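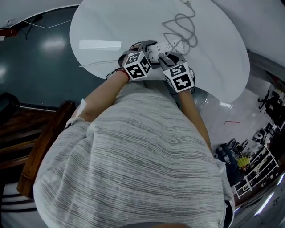 Rest Is Also a Medicine, and We Should Learn to Take It

When I was a child, an illness had three parts. First you were ill, then you were getting better, and only after that you were well. The middle part had its own rules. You stayed at home in thick socks. You ate soup and stewed apple. Visitors came in the afternoon and were sent away after twenty minutes, even if you wanted them to stay. My grandmother called this time "the small bridge", and she did not allow anyone to jump over it.

I have lived in Uronville for many years now, and here I see that the middle part has almost disappeared. People are ill, and then they are at work. If you ask a colleague how she feels after the flu, she answers "fine, back to normal", and she is coughing while she says it.

Last October I had pneumonia. It was not a very serious case, and I was treated well. The doctor gave me the tablets, explained them clearly and told me to come back if I had fever again. When the tablets were finished I asked what I should do next. She looked a little surprised and said that I could do what I felt able to do. I understood that she wanted to be kind. But I did not know what I felt able to do. I knew only what was in my calendar.

So I went back to my desk, and for two weeks I was proud of myself. In the third week I climbed the stairs at the station and had to sit down on a step with my bag on my knees. A young man asked if he should call somebody. I was more ashamed than I can easily explain.

After this I did what I should have done at the beginning. I took the time that was left from my holidays and I went to my aunt in Meramano, where the old idea of getting better is still alive. My aunt did not ask me what I felt able to do. She told me. In the morning I walked to the harbour wall and back, no further. After lunch I lay down for 90 minutes with the shutters closed, asleep or not asleep. In the evening there was broth, and the telephone stayed in the kitchen drawer. After 3 weeks I could walk up the hill to the cemetery without stopping, and I had begun to be bored, which my aunt considered an excellent sign.

I know what can be said against this story. One woman and one aunt are not a study. Perhaps I would have recovered at the same speed in my own flat. It is also true that too much rest can do harm. Older people lose strength quickly when they stay in bed, and for many conditions doctors now ask patients to get up early and move. I do not want to go back to the time when a new mother was kept lying down until her legs forgot their work. The rest I am speaking about has walking in it, and food, and a little more effort each day.

There is also the question of money, and it is the hardest one. My aunt's method costs almost nothing, but it needs time, and time is expensive. A person who is paid by the hour cannot lie behind closed shutters because of a nice tradition. When I say that we have forgotten how to recover, I must be careful. Many people have forgotten nothing. They simply are not allowed.

What makes me angry is that the need is still there, and now somebody sells it back to us. Near my office there is a wellness studio called Boker. It offers a "recovery journey" of some 120 minutes, with a heated bed, a drink made from ginger, and soft music with birds. I went once with a voucher. It was pleasant, I will not lie. But afterwards I put on my shoes and answered my messages on the tram, and by the time I was home the birds had gone completely. You cannot buy convalescence in one afternoon. It is made of days which look very much like each other.

I would like to see some modest changes. A doctor who prescribes tablets for a week could also write down a few lines about the weeks after: how far to walk, when to lie down, what is too early. Many patients, and I am one of them, obey a paper much better than they obey their own body. Employers could let people come back by half days without a long fight about forms. And we, the colleagues, could stop praising the one who returns first.

My grandmother had some beliefs I do not share. She thought that wet hair caused nearly everything, and she was afraid of cucumbers in the evening. But about the small bridge I think she was right. When my neighbour came home from hospital this spring, I brought her soup, stayed for twenty minutes and then stood up to go. She said I could stay longer. I said that I would come again tomorrow.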